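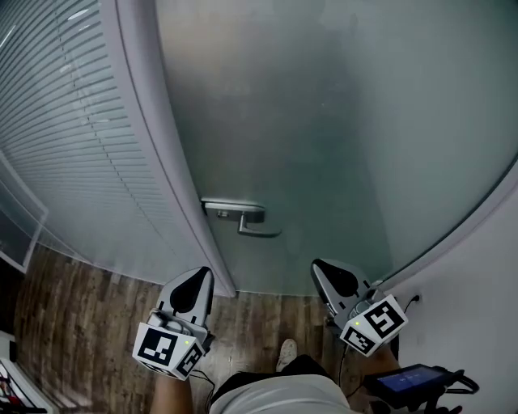 The office door from inside, with the lever handle.

Frosted glass door with lever handle, how to stop the handle going down and the gap at the floor?

Posted in Doors and Windows by Zihan Shao

Hello everyone. I look after a small office and I have a question about the inside door. The door is frosted glass with a brushed metal lever handle and a metal plate behind it. The frame is white. Beside the door is a glass partition with white horizontal blinds, and the floor is wood-look laminate.

I have two problems. The first one is the handle. When I let it go, it doesn't come back all the way. It stays a little bit low, and sometimes the latch is not fully out, so the door opens again by itself in the night. On Wednesday morning I found it open although I am sure that I closed it.

The second problem is the gap between the bottom of the glass and the floor. We hear everything from the other room, also people who speak quietly on the phone. I would like to close this gap but I don't want to glue something ugly on the glass.

The handle was supplied by a company named Plellis. I asked them for a price and they want 3,222 for a complete new door set, in our local money, and 1,562 for the handle and lock only. It seems a lot to me for a handle that is only tired. Can I repair it by myself? I have normal screwdrivers and a set of hex keys. I never took apart a lock on glass before and I am afraid to break the panel.

Thank you in advance and sorry for my English.

Weidong Cai

Hi Zihan. I had the same thing with three doors at my work, so I can tell you what I did. I don't know your exact model, please compare before you take anything off.

First, close the door and push the lever down and let it go slowly. Then open the door and do the same. If it comes back well when the door is open but not when it is closed, the spring is good and your latch is rubbing on the strike plate in the frame. In this case you must adjust the plate or the hinge, and you can leave the lock alone.
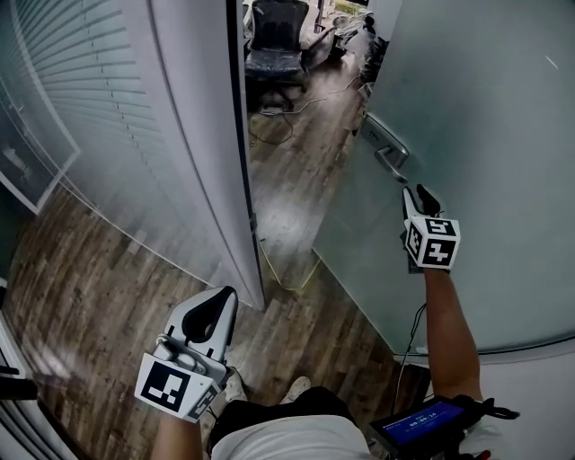 It is better to do this test from both sides, and with the door open you should also look at the white edge of the frame where the latch goes in. Shiny lines or scratches there mean that the latch touches too high or too low. I moved my plate down by a very small amount and two of my doors were good again.

The third door had a weak return spring. On mine there was a small set screw under the lever. I loosened it, pulled the lever off, and then the cover plate came off with two more screws. The spring was full of gray dust and old grease. I cleaned it with a dry brush and put in a new spring from the hardware store. Please put a folded blanket on the floor under the handle before you start. My set screw fell down and I was looking for it for 70 minutes.

Very important: do not tighten the screws strongly when you put it back. Between the metal and the glass there should be a soft gasket. If it is missing or hard like stone, buy a new one first. Tighten a little on one side, then a little on the other side, by hand only. I would not use a power tool on it.

For the gap, ask for a clip-on bottom seal for glass doors. It is a clear plastic profile, you push it onto the lower edge and it needs no glue. Mine was for 8 mm glass. You have to measure your own glass thickness, because the wrong size will fall off or will not go on. Cut it a little shorter than the door so that it doesn't catch on the frame.

Njål Eide

Just oil it.

Shaohua Xie

I don't agree with only oil. Liquid oil can run out of the lock and leave a stain on the frosted side, and it is very difficult to clean. If you want to try something fast, use a dry lubricant and put paper behind the plate.

About the clear seal, I have one from Datton and the noise is less, but you will still hear voices. Also check that the soft part slides easily on the laminate. If it presses too much, the door becomes heavy and then a weak closer will not close it.

Zihan Shao

Thank you all. I did the test of Weidong. With the door open the lever comes back normally, with the door closed it stays low, so I think it is the strike plate. I will try to move it this week and after that I will measure the glass for the seal.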